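Practice rooms for robots, and why I'd still pay

Posted 25/07/2025 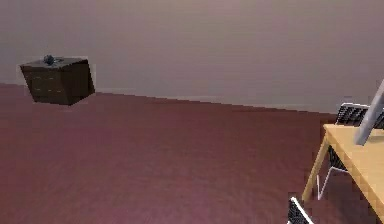

Been on the Millgate trial since December and people keep asking me if it's worth the money. Short answer - yes, mostly. Longer answer below, typed on my lunch.

What Evis sells is rooms. Simulated ones, 3000 of them in the full pack, for teaching a home robot to get around before it goes near anyone's actual lounge. Carpet, a desk, a dresser, a couple of office chairs. Dull stuff. Dull is what I want! Most houses are dull, and a robot that can't cope with a chair leg is no good to me.

The complaint I hear is looks. Sang-wook Nam reckons the rooms are too soft and blocky to be worth a licence, and fair enough, edges go jaggy and the walls are plain as. But I'm not hanging them in a gallery. My gripe is different. Everything is too tidy. Where are the socks, the cords, the dog bowl? Big bare stretches of carpet teach a machine that floors are clear, and then it meets a family of five.

Anca Surdu ran the Parkommont pack beside it, nearly 100 rooms, prettier by a mile. Lovely colours. Her robot still got stuck under the same desk 19 times. So much for pretty.

Price is where I get cranky. $2964 a year and the support line is email only, answers come when they come. Hwang charges more but you get a human on the phone. Evis should fix that before they add one more room, in my opinon.

Would I renew? Yeah. With a clutter add-on I'd do it tommorow.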